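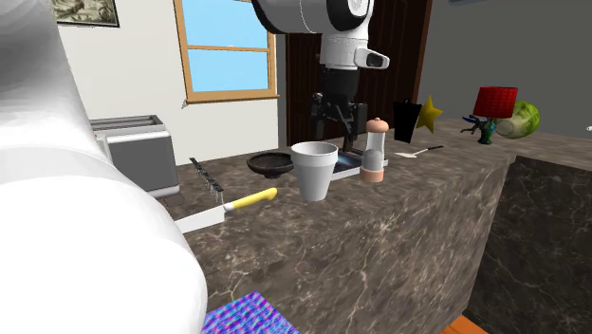
Wenjie Yao would rather replace a cracked sealer than strip a sound one, and says most stone counters are ruined by cleaning products long before wear gets to them. Acid is the usual cause. Vinegar, lemon juice and many bathroom sprays react with the calcite in marble and leave a dull mark called an etch. A sealer does not prevent this. It slows the uptake of oil and colored liquids into the pores, and the surface above it stays exposed.

The test for a failing sealer takes 20 minutes. Put a spoonful of water on a clean, dry section and leave it. If the stone under it darkens, the pores are open and the counter is due for treatment.

Penetrating sealers go on in 2 thin coats. Excess must be wiped off before it dries, or it cures as a haze that needs solvent to remove. Keltent, the workshop where Yao trains installers, schedules the job for April, when windows can stay open overnight.

Light etching on a polished surface can be worked out with a fine powder and a felt pad. Deeper marks need abrasives in sequence, finishing at 4000 grit on the darker stones. Honed surfaces should be stopped much earlier, as a shine in one spot is harder to hide than the original mark.

Last updated: April

Related
Choosing an edge profile
Grout that stays clean
Cirier: inside a small quarry
Repairing chips with resin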